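Ticket 776: Booking form sends confirmation emails twice
Opened by: Francine Hawthorne, Brarkbridge Supper Club
Assigned to: Michalis Zervas
Status: Waiting on customer

Francine wrote:
Hello again, and thank you so much for sorting out the menu page last time, it looks lovely now. I'm afraid I have another one for you. Since the move to the new hosting, anyone who books a table through our form gets two confirmation emails, a minute or so apart, both with the same booking number. Mrs Balaskas (Melina, who does our Thursday soups) tried it from her own phone and got the pair as well. The bookings themselves only go into the diary once, so we aren't double-seating anyone, thank goodness, but I've had people ringing up in a bit of a fluster asking whether they've paid twice.

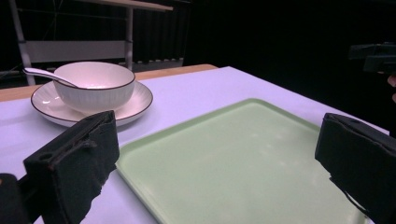
Photo: Dionysis Koutsoukos / Brarkbridge Supper Club

Michalis wrote:
Hello Francine, lovely to hear from you, and please don't apologise, this is just the sort of thing I'd want to know about. The template is fine, I've been through it line by line. I then put a test booking through myself (number 231, under the name Zervas, please do delete it) and got both emails, so at least it misbehaves for me too!

Looking at the mail log, the first copy goes out from the form and the second from the scheduled job on the old server at Nustham, which was meant to be switched off when we moved you over and is still happily checking your diary for new bookings. I've paused that job this afternoon. I haven't removed it yet, as it also sends your day-before reminders and I'd hate for those to stop without anyone noticing.

Could you do 2 things for me when you have a moment? Put through a test booking for tomorrow, and let me know how many confirmations arrive and whether the reminder turns up. If you get one of each I'll take the old job off for good and close this.

Francine wrote:
One confirmation so far! I'll look out for the reminder and write back once I've checked with Melina.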